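十二月，晚上，车库

暖气片又只热了一半。我穿着两件毛衣在工作台前坐到手指发僵，写这篇的时候左手还按在茶杯上。

先记进度，免得下次又忘了从哪里接。机械臂的底座重新固定过了，原来那4颗螺丝我一直不放心，拧到底还能晃，今天换成长一号的，加了弹簧垫圈。晃是不晃了，可是第二关节一抬到高处，整张桌子跟着哼哼，声音像楼下有人在拖柜子。Effie说这是共振，改一下加速曲线就好。她什么都说改一下曲线就好。上个月夹爪夹碎鸡蛋，她也是这么说的，后来改了曲线，鸡蛋照碎，只是碎得比较慢。

控制板用的还是Gristel那块。说明书翻来覆去就那几页，供电那一节写“请使用合适的电源”，什么叫合适，没有下文。我拿万用表自己量，空载的时候一切漂亮，五个关节一起动，电压就往下掉，掉到板子自己重启。重启倒也罢了，它重启之后不记得自己在哪里，以为手臂还在零位，第一个动作就是往桌面上砸。今天砸了2次。第二次我手快，按了急停，桌上只多了一个小坑。

所以晚上做的第一件正经事是给电机和控制板分开供电。两路地线接在一起，电机那一路单独走粗线，从后面绕过去，用扎带绑在立柱上。线头压得不太好看，我没有好的压线钳，借来的那把口太大，压出来扁扁的，拉一拉倒是不掉。绝缘套管剪短了一截，露了一点铜，又缠了胶布。明天记得重做这一根。

分开供电之后连着跑了半个小时，没有重启。我不敢高兴。上次也是半个小时没事，刚关灯要走，它自己抬了一下头。

然后是腕部的相机。这件事从一开始我就持保留态度。Teresa坚持要装，理由是“让它自己看见要抓什么”，听起来很对，装上去之后才知道，手腕上的相机离夹爪那么近，该看清的时候恰恰看不清。远的时候能看见桌子，看见东西，看见我的袖子；一旦真的靠近了要下手，对焦就跟不上了，满屏都是颜色。识别程序照样往外吐结果，置信度高得很，我看着那个数字，心想它比我自信多了。

相机的支架是Stovard的通用件，孔位和夹爪对不上，我用锉刀把一个圆孔锉成了长孔。锉了快一个钟头，满手铝粉，喷嚏打得停不下来。好处是现在角度可以调，坏处是角度可以自己变。每次手臂急停一下，相机就低一点点头。我在支架侧面用记号笔画了一道线，至少能看出它偏了多少。

晚饭后又试了几轮，随手存了一张画面。

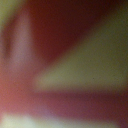 一、关于这个画面我能说什么

暗红一大块压在上面，橄榄绿从右边插进来，最底下一条发白。边缘一条也找不到。绿的里面有一粒很小的黑点，我盯着它看了半天，怀疑是镜头上的灰，也可能是传感器的坏点，还可能真的是那边有个什么东西。擦一遍镜头再存一张，比对黑点的位置，就知道了。今晚没有擦，懒得找擦镜布，用毛衣擦只会更糟。

我把图发给Teresa，问她打算让程序从这里面认出什么。她回了一句：“颜色信息还是有的。”

颜色信息当然有。我奶奶不戴眼镜也有颜色信息。她不会去端热汤。

说句公道话，如果只是要判断“前面有个很近的、偏红的东西”，这种画面也许够用。可我们写在墙上的目标是抓取，抓取需要知道边在哪里，而这里面没有边。红的究竟在多远，离夹爪还有多少，我一样也量不出来。程序如果说它量得出来，我要看它怎么量的。

二、要不要换镜头

Effie主张换一个近焦的，她在Björklund的目录里圈了一个，价钱够我买一冬天的暖气。而且近处清楚了，远处就要糊，等于把麻烦从最后一段挪到了前一段。我的想法老土得多：远处用相机找位置，找准以后就不再看了，剩下那一小段闭着眼睛走，靠夹爪上的微动开关告诉我们碰到没有。微动开关抽屉里就有一把，不用花钱。

Effie说这样“不智能”。我不在乎。超市的自动门也不智能，天天开关，没把谁夹住。

三、Zindar的那个库

顺便抱怨一下。Zindar的视觉库装了两个晚上，文档里说“开箱即用”，我开了箱，没有用上。它要求的版本和控制板的驱动打架，升了这个，那个就不认串口。最后是建了一个单独的环境，两边各跑各的，中间用一个文本文件传坐标。Teresa看见以后沉默了一会儿，说这个做法“很有个性”。但是它能跑。文件每写一次就覆盖上一次，所以偶尔会读到写了一半的坐标，手臂就愣一下。我加了一个校验，读到残缺的就丢掉，等下一个。

校验加上之后跑了576次读写，没有出错。这个数字是日志自己记的，我抄下来，不表示我相信它。出错的那种情况本来就少，要再挂一整夜才算数。可是我不愿意让它在没人的时候通电，所以这件事就卡在这里。也许可以把电机那一路拔掉，只留控制板，让它空读一夜。写到这里才想到，分开供电还有这个用处。

四、留给下次

压线重做。镜头擦一遍，重存一张，看那个黑点还在不在。

相机支架加一颗止动螺丝，不然那道记号笔线每次都要重画。

微动开关先焊一个试试，用软线，夹爪开合的时候别扯着。

加速曲线，好吧，也改一下。先备份旧的。

跟Teresa谈一次，别在消息里谈，消息里我总显得比本人凶。我并不反对给它装眼睛，我只是想先看到一次抓取，从头到尾，没有人在旁边用手扶着。上回她拍给别人看的那段视频里，右下角就有我的两根手指。

茶凉了。电源两路都已拔掉，插头放在桌面上看得见的地方。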